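Chapter 4

Clearing a Surface

Key words for this chapter: surface, clear, sort, wipe, edge, drawer, return place

After you study this chapter you should be able to:
explain why flat furniture collects objects
sort the objects on a surface into groups before you move them
choose the correct order for clearing and wiping
decide what belongs in a drawer and what does not

4.1 The top of the dresser

In the first three chapters we worked with floors, beds and closets. Now we come to the surfaces that stand at the height of the hand. A dresser, a desk, a shelf near the door – all of them have the same difficulty. They are easy to reach, and so every person who passes puts something on them. A person comes home with a bottle of water and needs both hands to take off the shoes. The bottle goes on the dresser. Later the same person opens a snack, eats a part of it and leaves the bag beside the bottle. The next day somebody begins to clean, is called to the telephone, and the sponge stays there also.

In the trade we call such objects "visitors." A visitor is an object that has its home in another place. A lamp which always stands on the dresser is a resident, and we do not move it except to wipe under it. The word was given to me by my first supervisor, Jeferson Godoy, when I worked in the guest apartments at Mandagi. He asked each new worker to stand before a piece of furniture and say aloud which objects were visitors. It felt strange for the first 20 rooms. After that it became a habit, and I still do it, although more quietly.
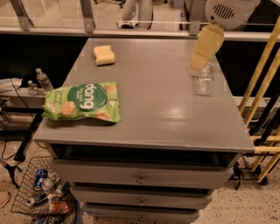
The dresser is a good piece of furniture for the beginner, for it has few parts: a top, a front edge, the drawers and their knobs. The top must be free before we can wipe it. Please do not push the objects from one side to the other and wipe the halves in turn. This method looks quick, but crumbs travel under the objects and you will meet them again on the clean side.

Start with anything that hangs over an edge. A light bag of rice chips can slip down with only a small touch, and if it is open, you have a second job on the floor. Next, take the bottles. A clear bottle on a gray or white top is easy to miss with the eye, and many are knocked over by a sleeve. Check that the cap is closed before you lift it. The sponge is taken last – you may need it.

4.2 Three groups

Put every visitor into one of these groups.

Food and drink. It goes to the kitchen, or to the trash when the package is empty. Look inside the bag before you decide. An opened snack should be closed with a clip.

Cleaning things. A sponge goes back to the sink or to the bucket. If it is wet, do not leave it on a painted surface, as the paint can become soft or keep a mark.

Personal things. Keys, letters, glasses and similar objects go to the owner, or to a tray on which the household has agreed.

4.3 The drawer is not a group

Many learners ask if they may open the upper drawer and put the visitors inside. The surface will then be clear in 2 seconds, it is true. However, the visitors have not gone home, and the owner will search for them. In the training rooms at Tullar we once emptied a single dresser of this kind and wrote down 63 objects, among them nine pens without ink.

While you are at the dresser, look also at the fronts. A drawer that is not fully closed lets in dust and can catch the clothing. Push it with a flat hand in the middle. If it does not go, something is standing up inside; pull it out a little, lay the object down and try again. Wipe the knobs as well, because they are touched more often than the top.

Practice 4A

Choose one surface in your home or workplace. Write a list of the visitors and the residents, with the return place of each visitor. Clear and wipe the surface in the order given in 4.1. Look again on the next evening and write down which visitors came back. Keep both lists, you will need them in section 4.5.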